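Automatisierung im Betrieb, Einheit 2: Biegeschlaffe Teile
Handout zur Vorlesung, Stand 19. April 2025

Dünne, flächige Zuschnitte galten lange als Handarbeit. Bei Plernivier greift sie inzwischen ein Roboter mit zwei nachgiebigen Fingern in Gitterbauweise.
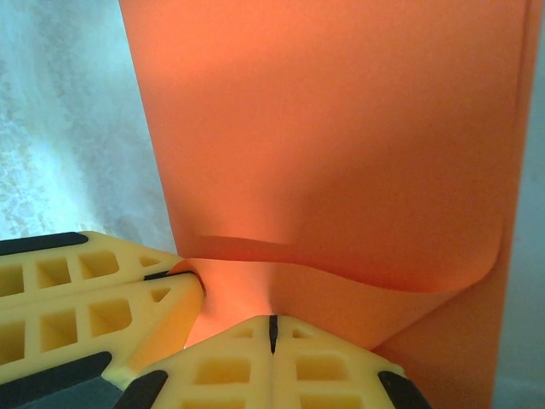 Die Arbeit sei leichter geworden, aber auch einsamer, heißt es aus der Frühschicht; früher habe man zu zweit am Tisch gestanden und geredet.

Material
Ein Bogen wirft beim Greifen Falten und wölbt sich. Seine Form lässt sich schlecht vorhersagen. Starre Greifer hinterlassen leicht Druckstellen, nachgiebige Finger legen sich an das Material an.

Tätigkeiten
Vorher: Zuschnitte aufnehmen, wenden, ablegen, 2.000 Stück je Schicht.
Nachher: Stapel bereitstellen, Fehlgriffe beheben, Finger prüfen und wechseln. Die Einarbeitung dauert 30 Stunden und zählt als Arbeitszeit.

Zu klären
Eingruppierung der neuen Aufgaben, Auswertung der Greifdaten, Pausenregelung bei Störungen. Im Werk Bernik ist die Eingruppierung seit Dezember offen.

Zur nächsten Sitzung bitte den Fall Peltonen lesen, Abschnitt 2.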